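4. Clearing and tidying tasks
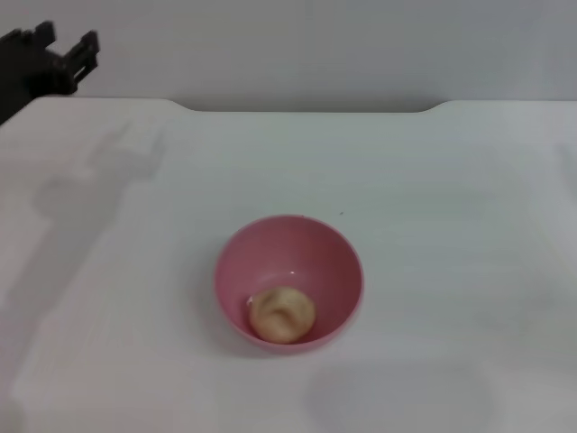 Figure 3. Bowl task, head view: a pink plastic bowl with a small round beige item in it, the gripper at upper left.

The tasks in this section were chosen because people in ordinary homes said they would like to hand them over. We left out anything that needed a stove, a knife or running water. What remained was a set of short jobs at a table, each of which an adult does without thinking and most of which a child of five can manage. The bowl task in Figure 3 is the simplest of them on paper. The arm has to reach a small soft item lying in a bowl, take hold of it, lift it clear of the rim and set it down on the table. The bowl should stay where it is and the item should not be squashed.

All trials were run in the Ostside laboratory on a two-finger parallel gripper driven by the Menon policy, which was trained on demonstrations given by hand. The same policy was used for every task in the section, with no extra training between them. Darren Bickerstaff set out the objects and Farah Teoh scored the attempts from the recordings without being told which version of the policy was running. Where she could not decide whether an attempt had met the rules, it was scored as a failure.

4.1 Why a bowl is hard

A block on a flat table can be gripped from almost any side. An item in a bowl cannot. The wall of the bowl takes away some of the approaches, and it takes away more of them when the item lies against the wall, as it does at the lower left in Figure 3. One finger then has to go down between the item and the plastic, where there is little or no room, or else the gripper must turn so that both fingers come down along the wall. People solve the problem by pushing the item into the middle first, or by tipping the bowl with the other hand. Our set-up has one arm, so tipping was not open to it, and the demonstrations contained very few examples of pushing.

Soft items add a second difficulty. A bun or a piece of dough gives way when it is touched, and its outline changes as the fingers close. The policy has no sense of touch and must judge the hold by eye, at the moment when its own fingers are most likely to be hiding the thing it needs to see. Uneven surfaces did not trouble it much. Gripping too high did: the fingers closed on the top of the item and slid off as the arm rose.

The plain setting helps in some ways. With a white table, a white wall and a bowl of a different colour there is little to confuse the search for the object, and we saw no attempt in which the arm went to the wrong place altogether. It does not follow that the same policy would find a bowl on a crowded worktop. We also noticed that the arm's own shadow falls across the table during the approach. In an early version of the policy the arm would slow down or stop when the shadow moved over a pale object. Training on recordings made with the lamps in different positions reduced this a good deal, though it did not remove it.

4.2 Procedure

Each attempt began with the arm away from the bowl and the fingers open. The bowl was put down within reach, near the middle of the table, and the item was dropped in so that it came to rest wherever it liked. We did not correct its position. An attempt ended when the item was on the table, when the bowl had been knocked out of reach, or when the arm had made 3 tries at a grip without lifting anything. The third rule was brought in after a pilot session one Sunday, in which the arm went on pecking at the same spot until it was stopped by hand.

A success needed four things: the item left the bowl, it reached the table without being dropped from above the rim, the bowl stayed upright, and the item showed no deep marks from the fingers. The last of these was judged by looking at it. We accept that this is a loose test, but the stricter ones we considered would have meant weighing or measuring each item after each attempt, and a person at home would do neither.

4.3 Results

The policy succeeded in 71 per cent of attempts at the bowl task. This is lower than for any of the flat-table tasks and is well short of what we would want in a kitchen. A person who asked for help with such a job and had to step in that often would soon go back to doing it alone.

The failures were not spread evenly. When the item lay near the middle of the bowl, the arm usually lifted it on the first try. When it lay against the wall, the result depended on which side. The far wall was the worst case, because the gripper had to reach over the item and its wrist came close to the rim. On the near side, the arm could come straight down. We had expected the left and right sides to give similar results, but the right was harder, and we put this down to the demonstrations, most of which were given by right-handed people standing in the same place.

Dropping the item was the most common kind of failure. Knocking the bowl came next. A light plastic bowl moves easily, and once it had moved the policy did not always look again before closing the fingers. Damage to the item was rare. The gripper force had been set low for the whole study, which protected soft things at the cost of a weaker hold, and some of the drops could be put down to that choice.

Time matters as well. A typical success took 15 seconds from the start of the movement to the release. Most of this went on the last few centimetres above the bowl, where the arm made small corrections. Watching it can be tiring — several visitors to the laboratory reached out to help before being asked to stand back.

4.4 Comparison with the shop-floor task

We ran a related job at the Broltard packing line in Zaltthorpe, where the arm lifted rubber seals out of shallow trays. The seals were of one size and the trays were fixed to the bench. The same policy did better there by 11 percentage points, with no change other than a new set of demonstrations. The staff on the line were less impressed than we were. They pointed out that a tray which cannot move is already half the work, and that a cheap suction cup would clear it faster.

We think they were right about that job. The case for a general arm lies in work where the objects and their places change from one hour to the next, and a home is full of such work. It is also where the arm is weakest at present. The gap between the two settings is a fair measure of how much a fixed tray was doing for us.

4.5 Limits

Only one bowl shape was used, and it was wide and open. A deep mug or a narrow jar would shut out most of the grips the policy knows. We used one gripper, so we cannot say how far the results would improve with thinner fingers or softer pads. All the attempts took place in steady indoor light. Finally, a member of the team was always in the room and could press the stop button. We have not tested the arm with children or pets nearby, and we would not do so with the present version.

The next section turns to cloth, where the item has no fixed shape at all and the rules for a success have to be written differently.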